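Trener clothes steamer: five months of shirts

Jan 11, 2021

I bought the Trener hand steamer in August to replace an iron that had started leaving brown marks. I wear a cotton shirt most working days, so it has had plenty of use. This is the basic model, without the stand or the hose. It was sold with a heat glove, a lint brush that clips over the head and a plastic measuring jug.

The specification on the box says 2000 watts and a 210 ml tank. It heats up quickly. I can fill it, plug it in, find a hanger and it is ready by the time I get back. A small light by the switch goes from red to green. The light is hard to see in a sunny room, but there is a click at the same moment, so I go by that.

Collars and cuffs are the real test of any steamer. A steamer has no weight behind it, and a folded edge needs pressing as well as steam. With the Trener I pull the cloth tight with one hand and run the head along with the other. It gives a collar that is fine for the office and would not be fine for a wedding. Plackets are similar. The strip between the buttons comes out well enough if you do the shirt buttoned at the top and pull down from the hem.

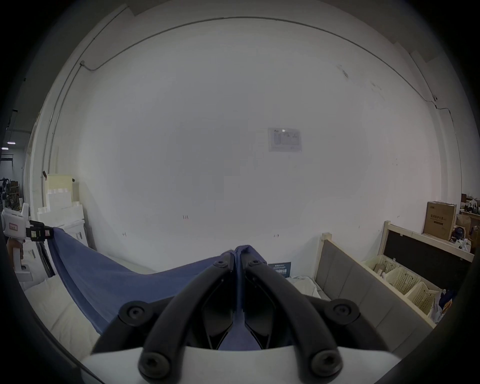
Blue cloth, held tight.

The body of a shirt is where it does best. Two slow passes down the back, two down each side of the front, then the sleeves from shoulder to cuff. I timed myself in the first week and was a little quicker than with the iron, mainly from not having to put the board up. Linen is slower and never goes completely flat. Viscose and thin polyester drop their creases almost at once. I have not tried it on silk and don't own any.

The tank lasts me two shirts, sometimes a bit less if one of them has been at the bottom of the basket. Refilling means unplugging it, sliding the tank off and holding it under the tap. The stopper is a rubber flap and it is stiff. After five months it has loosened slightly and is easier to open, though I do now wonder how long it will stay watertight.

It spits if you tilt it too far back. The instructions say to keep it upright, and that rules out steaming anything laid flat. I tried it flat anyway, with a towel underneath, and got a line of water drops down the front of a pale shirt. They dried without a mark

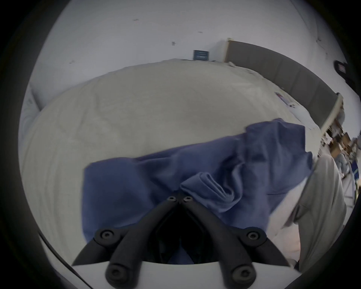

but I had to wait for that before I could wear it, so I have kept to the hanger since. A solid wooden hanger is better than a wire one, which swings about when you pull on the hem. The back of a door works. So does a curtain rail if it is firmly fixed.

Weight is the other complaint. It is light enough empty, but with a full tank my wrist notices by the second sleeve. My old Amano was lighter and had a smaller tank, and I used to grumble about the tank. The Brulell has a hose and keeps the water on the floor, which would solve the problem for anyone with the space to store it. I don't have the space.

We have hard water, and I descaled it once in November with white vinegar and water, half and half. White flakes came out for the first minute. After that the steam was as strong as when it was new. The booklet suggests doing this every couple of months and I would not leave it longer.

The lint brush is poor and I have stopped using it. The glove is useful for the first week, until you learn where the steam goes. The cable is long enough to reach from the socket by my bed to the wardrobe door, and it comes out of the handle on a swivel, so it has not twisted.

I bought mine from Nidton. Delivery was quick and the box was far too big.

I would buy it again for everyday shirts. I have kept a cheap iron in the cupboard for trousers with a crease down the front, as no steamer I have used will put one back in.

Comments
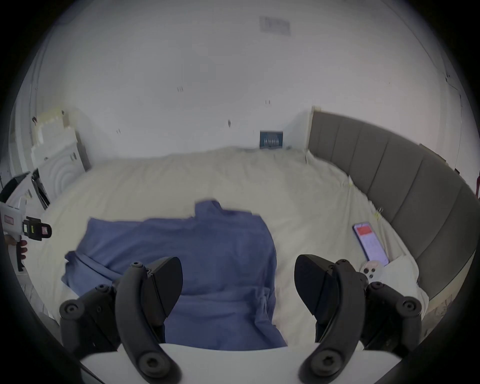
Imelda Manalastas
Agree about the collars. I do mine with the iron and then steam the rest, which sounds like twice the work but the board only has to come out for a minute. My stopper went in the second year, by the way. Nidton sent a new tank and didn't charge for it, so keep your receipt. Have you tried filtered water? I switched last winter and get far fewer flakes.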